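Do knitted gloves really need pairing up before they go away?

January 2021
Posted by Yamuna Thomas

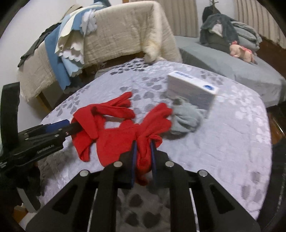

My sister swears by folding one cuff over the other. I tried it with my red ones and I'm not convinced. Doesn't it just stretch the cuff?

Brock McKinnon
Always fold them. Never lost one yet.

Raghavendra Bhat
I doubt that. I folded mine for one winter and the top cuff went baggy by September. Lay them flat, one on the other, and roll loosely from the fingers. Same for fluffy socks.

Simão Torres
Clothes peg. Sendstead sells 60 in a bag, if you believe the label.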